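Sangate Film Festival
Frequently Asked Questions
Last updated 4 Mar 2021

General

What is the Sangate Film Festival?
The festival is a yearly program of feature films, short films and documentaries held each November in Sangate. It was founded to bring new work from smaller production companies to a general audience, and it continues to give first preference to films that have not yet been released in theaters. The program is overseen by the Festival Director, Morven Galbraith.

How long does the festival run?
The festival runs for 12 days. The opening and closing films are shown at the Pettigrew Theater. All other screenings are divided between the Pettigrew and the Hunen Cinema.

How many people attend?
The most recent festival recorded 2,537 admissions. The figure for the year before was 2,419. These totals cover ticketed screenings only and do not include the free outdoor program.

Tickets and Passes

When do tickets go on sale?
Pass holders may reserve seats as soon as the full schedule is published. Sales to the general public open one week later. The dates are announced on the festival website and by email to registered members.

What is the difference between a Festival Pass and a Day Pass?
A Festival Pass admits one person to every regular screening, subject to seating. A Day Pass admits one person to all regular screenings on a single date. Neither pass includes the opening film or the closing film, for which separate tickets are required.

Does a pass guarantee me a seat?
No. Pass holders must reserve a seat for each screening they wish to attend. Reserved seats that have not been taken up five minutes before the start of the film are released to the standby line.

May I return or exchange a ticket?
Tickets may be exchanged for another screening of equal price up to 24 hours before the start time. Refunds are given only when a screening is canceled or when the film shown is different from the one announced. Passes are not refundable once they have been used.

Are there reduced prices?
Students, persons aged 65 and over, and residents receiving public assistance may buy tickets at the reduced price. Proof must be shown at the door. Reduced prices do not apply to the opening and closing films.

At the Theater

Will films be shown with subtitles?
All films in languages other than English are shown with English subtitles. A number of English-language films are also shown with captions, and these are marked in the schedule. The Pettigrew Theater has assistive listening devices, which may be borrowed at the box office on presentation of identification.

Are the theaters accessible?
Both theaters have step-free entrances and wheelchair spaces. At the Hunen Cinema the step-free entrance is on the side street and is opened thirty minutes before each screening. Patrons who need a companion seat should contact the box office before buying a ticket - companion seats cannot be booked online.

May I enter after the film has started?
Latecomers are admitted during the first ten minutes only, and will be seated at the back of the auditorium. There is no late entry to the short film programs.

Are children allowed?
Children are welcome at films listed in the Family section. For all other films the minimum age is given in the schedule. Many festival titles have not been rated, and the age guidance is set by the programming staff after viewing.

May I bring food or drink?
Food bought at the theater may be taken into the auditorium. Outside food is not permitted, with the exception of items needed for medical reasons or for infants. Drinks must be in a container with a lid.
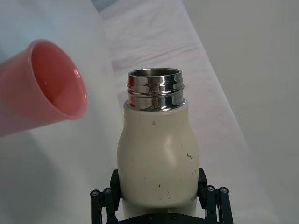 Large bags and suitcases must be left at the coat check. The festival does not accept responsibility for items left in the auditorium. Lost property is kept at the Pettigrew box office until the end of the month.

May I take photographs?
Photography is allowed in the lobby and during question and answer sessions, without flash. Recording any part of a film is prohibited, and anyone found doing so will be asked to leave.

Submissions and Awards

Who may submit a film?
Submissions are open to filmmakers of any nationality. A feature must be at least 60 minutes long, and a short film may not be longer than 30 minutes, including credits. Each applicant may submit 2 films. Works in progress are considered if picture editing is complete.

What is the Gikine Prize?
The Gikine Prize is awarded to the best first feature in the program. Eligible films are entered automatically, and no separate application or fee is required. The decision of the jury is final.

Will I receive comments on my film if it is not selected?
The festival is not able to give individual comments. All applicants are told of the outcome by email, whether or not the film has been selected.

Can a film be withdrawn after selection?
A film may be withdrawn in writing at any time before the schedule is published. After that date, withdrawal requires the agreement of the Festival Director, and the submission fee is not returned.

How do I request press accreditation?
Requests should be made through the press form on the website, with links to two recent published pieces. Accreditation is personal and may not be transferred to a colleague. Screening links are provided for selected titles only - please allow three working days for a reply.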